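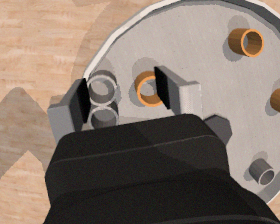 Hamdia Asfaw asked whether the morning show at Brurkum was still done live, with everyone in the same room, or whether it was patched together from home like so many others. The comment came in under my last post, and I didn't know the answer. The station held its open day in July, so I drove over to find out.

It is live, and everyone is in the same room. The room is smaller than I expected.

Brurkum Radio has the second floor of the old Delacroix building, above a shoe repair shop. Visitors were let in from 6 in the morning, in small groups, so that people could watch part of the show through the glass. I was in the second group. We were asked to turn off our phones and not to tap on the window. A boy in front of me tapped on the window, and one of the hosts waved at him without losing her place in the traffic report.

There are three hosts at one table and a producer behind a second pane of glass. The hosts talk for less of the hour than you would think from listening at home. During songs and ads they read, eat, and argue over what comes next. The producer keeps the running order on paper and crosses things out as the hour goes on. By the time we left, almost 73 lines had been crossed out, according to the intern who was showing us around. She said the sheet starts fresh at the top of the show and that an ordinary morning uses up two pages.

The part I had come for was the television setup. Since last fall the show has also gone out on Tistemero, the regional cable channel, under the same name and at the same hours. I had pictured a proper set. What they did was repaint one wall, hang some lights, and move the table so that no host has their back to the room. Sundine, the company that handles the broadcast, works out of a former storage closet down the hall. Two people fit in there if the door is left open. They switch between shots by hand, and they told us the hard part is guessing who will speak next.

The hosts were asked about it in the question session afterward, which took place in the break room with coffee and store-bought muffins. One of them said he had changed very little apart from shaving more often. Another said she misses being able to make faces at the others when a caller goes on too long. The third didn't want to do television at all and still sits in the seat that gets the least screen time. Callers bring up his shirts now, he said, and he doesn't care for it.

Someone wanted to know if the ratings had gone up. The station manager answered that radio listening has stayed level and that the cable audience is small but watches for a long time. He gave no numbers. He did say the contract with Tistemero runs for another year and that both sides want to talk about a weekend version made from the best segments.

After that we could walk through the rest of the floor. The production room is where ads and jingles get recorded, and a man there let people read a line for a car wash and hear it played back. The line for that was long and I skipped it. The record library is mostly shelves of discs that haven't been played on air in years. The station keeps them for the handwritten notes on the sleeves, with remarks by former hosts on which tracks to avoid.

The whole visit took me a little over two hours. Parking is free behind the building until 4 in the afternoon, but the entrance to the lot is easy to miss from the main road. There is no elevator. The station plans to hold the open day again next summer, and groups can write to the front desk before then to sit in on a show.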